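The new arm and my old job

It is November and I promised to write again in this blog, so I start with the question my cousin asked me on the phone: is it true that the robots took my work? No, they did not take it. But my work is different now and I want to explain how.

For those who are new here, I am employed at Sadowski, in the packing hall in Dringate. We put together kitchen sets and play sets for shops. When I came, I packed by hand like everybody else. You stand at a table, you take the plate, you take the mug, you close the box, and after lunch your shoulders tell you how old you are. On a good shift we finished 500 boxes on my line.

In spring the company started a trial with two arms, and the software which tells them what to do is named Clerkis. Before that we had a meeting in the canteen. The managers showed slides and used the word "support" many times. People were quiet. I was quiet too, but at home I counted our savings, all 3000 of them, and I slept badly.

What happened later was slower than I feared. My line was not closed. Four of us were asked if we want to learn the robot tables, and I said yes before I had time to think. The course was 44 hours, half of it in the Sirnside building, with a bus ride that makes me sick every time. I had to learn many English words which I never needed at the packing table, such as "occlusion" and "grasp". My notebook is full of them.

Now I arrange objects on a table, I start a task, I watch, and I write down the result. The evening before I wrote this post I closed entry number 298 in my log. The body is less tired. The eyes and the head are more tired, and this I did not expect.

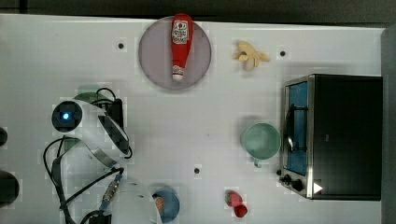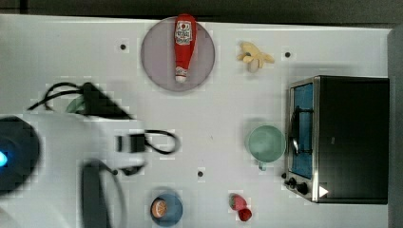
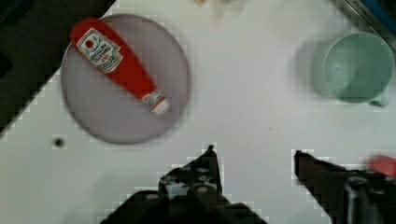
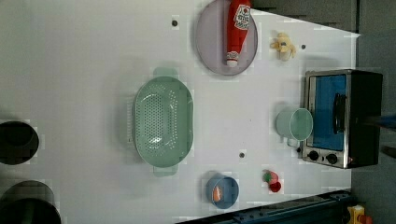
My pay went up a little with the new position, but the evening bonus is gone, so in the end it is almost the same money. What changed more is the talking. At the packing line we talked all day, about children, about prices, about who is leaving. At the robot table I must pay attention to small things, for example that the ketchup bottle is lying on the plate and which way the cup is turned, and for this I need silence. I miss the talking. Now I eat lunch with my old line on purpose, even when my break is at a different time and I have to ask for a change.

Some colleagues are still angry with me, I think. One of them said that I am teaching the machine to replace us. I had no good answer that day and I still have none. The company says that there will be no dismissals before next summer - after this, we will see. I have asked for it in writing.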